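The Living Room, Put Back in Order

Most households own more textiles than they realize. Cushions, throws, blankets and pet bedding collect in the living room over the years, and few are ever counted or given a fixed place. In March 2023 the home journal Drovier asked 211 readers which room they found hardest to keep tidy. The living room came first, ahead of the kitchen and the children's bedroom.

Nanami Katayama, who advises tenants on furnishing for the Hadidora housing association, begins every visit with the seating. “People start with the shelves,” she said. “The sofa is where the day ends up. Bags are set down there, and the cushions travel.”

Her method is plain. Anything that does not belong on the sofa is taken off it. The throw is shaken out and laid again, and the cushions go back last, with the largest at the ends. Bags are hung in the hall.

Color makes the work easier. A single strong shade, repeated in several places, lets a room look settled even when the pieces in it were bought years apart. A bold pattern is best kept to one large item.

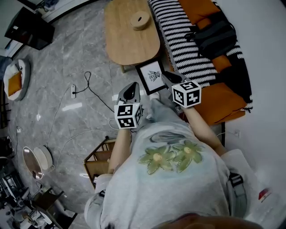
Orange cushions on the sofa and in the pet bed, with a zigzag throw in black and white.

The coffee table calls for more restraint. Ms. Katayama allows one lidded container, for the small items that would otherwise spread across the top. Rounded corners are a sensible choice where the path between table and sofa is narrow.

Pictures present a different problem. Euan Laing, a framer at Tonden, said that small works in black frames with white mats often wait months for a nail. He recommends choosing the wall first and hanging the picture the same day, at a height that suits a seated viewer.

Pet beds should be treated as furniture, in his colleague Jayanthi Bangera's view, and given a permanent spot away from the door. Covers that can be removed should be washed every 2 weeks.

The association's next open house on home furnishing will be held in May. Places are limited to eight households.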